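Setting up a private Zorngate server for co-op
Written by Kedir Negussie. Last checked 2021-04-04 against server build 9.

The steps below cover a dedicated server for Zorngate on a spare Windows or Linux machine. Hosting from inside the game client works too, but the world closes when the host quits.

Before you start

You need a wired connection, a user account without administrator rights and a copy of the server package. The package is listed under Tools in your game library and does not require a second licence. Console players cannot join private servers.

Step 1: Install the package

Install to a short path with no spaces. On Linux, mark the start script as executable. Run the server once, wait for the line "world ready", then stop it with Ctrl+C. The first run writes the configuration folder and an empty save.

Step 2: Edit server.cfg

Open server.cfg in a plain text editor and change these values:

server_name: whatever your group will recognise in the browser
max_players: leave at the default until the server has run for a full evening
autosave_interval: 600 (the unit is seconds)
join_password: anything without a hash character, which the parser reads as the start of a comment
map: grisinach

Map names are case-sensitive. If the name is wrong, the server loads the tutorial island and writes no error to the log.

Step 3: Open the port

Forward the UDP port shown at the top of the log to the machine's local address. Reserve that address in the router, or the rule will point at nothing after the next restart. Players on your own network should join by local address — many home routers will not loop the public one back.

Step 4: Move an existing save

Stop the server. Copy the whole world folder from the host's profile into the server's saves folder, then set world_id to the folder name. Copying only the main file loses vehicles and storage.
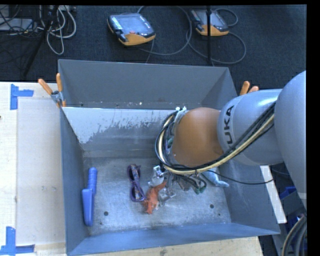

Custom textures are handled separately from the save. The Trendis pack, which most Grisinach servers use, has to be present on the server and on every client, in the same version, or the join is refused with code 3. Load the pack, open the texture viewer and check the metal set under flat lighting. Bare steel should carry fine scratches and cloudy scuffs like the floor of the grey bin, with a worn pale surface breaking into spots and streaks, as on the bin's inner panel. If the metal is a single even grey, the detail maps have not loaded; delete the cache folder and restart the client.

Step 5: Schedule restarts

Memory use climbs while the server is up. Set a daily restart using Task Scheduler or cron, and send the save command first. Logs are not rotated, so delete old ones by hand — more than 1000 files in the log folder will slow the start noticeably.

Known issue: the Sukprasert ferry does not respawn if a restart occurs while it is moving. Use reset_transport from the server console.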